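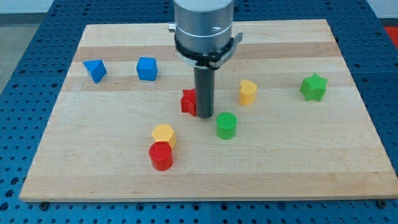 How to Oil a Cutting Board So It Stays Oiled

I ruined my first good cutting board by being nice to it. I rubbed olive oil into it every Sunday-dinner kind of night for a whole winter, and by January it smelled like an old box of crackers. My friend Bushra Tanoli took one sniff, laughed at me, and handed me a bottle of mineral oil. I've done it her way ever since, and it takes so little effort that I feel silly for putting it off!

What you'll need

Food grade mineral oil (the drugstore kind is fine, check that the label says it's safe to swallow)
A couple of old cotton T-shirts, cut into rags
220 grit sandpaper
Dish soap and a stiff brush
Coarse salt and half a lemon, if your board smells like onions
Board cream, if you like it (mine is mostly beeswax and mineral oil)

Step 1: Wash it and let it dry. Really dry.

Scrub both sides with hot soapy water, rinse, and wipe it down. Then stand it on its edge overnight. I used to lay mine flat on the counter and wonder why it rocked when I chopped - the top had dried and the bottom hadn't, so it cupped. If yours already rocks a little, standing it up for a few days sometimes brings it back. Mine came most of the way.

For smells, sprinkle on the salt, scrub with the cut side of the lemon, leave it while you do something else, and rinse. Do that before the drying part, obviously. I have done it after, and then you get to wait another night.

Step 2: Sand only if it needs it.

Run your palm over the board. If it's smooth, skip ahead. If it feels fuzzy, go over it lightly with the 220, always in the direction of the grain, then wipe off the dust with a barely damp rag and let it dry again. Deep knife grooves need a coarser paper first and a lot more elbow grease. I live with mine.

Step 3: Flood it.

Pour on more oil than feels reasonable and push it around with a rag. Do the edges and the end grain too, that's where the wood drinks the most. Flip it and do the back. Then leave it for 6 hours, or until morning. Dry patches will show up as dull spots, so dab more on those whenever you walk by.

Step 4: Wipe and repeat.

Rub off whatever is still sitting on top. A brand new board wants this done three or four times over its first couple of weeks. An older one is usually happy with one coat, two if it looked chalky when you started.

Step 5: Cream, if you want it.

Warm a little cream in your fingers, rub it in with small circles, wait 20 minutes or so, and buff. It makes water bead up nicely. Ayman Benjelloun, who got me into baking bread, skips this part and his boards look great, so do what you like.

When to do it again

Flick a few drops of water on the board. If they bead, leave it alone. If they soak in and leave a dark spot, it's time. Mine gets used every day and usually needs oil once a month, more often when the heat is on.

And please keep it out of the dishwasher, even once, even if you're tired. I have a bread board in two pieces in the garage that I keep meaning to glue.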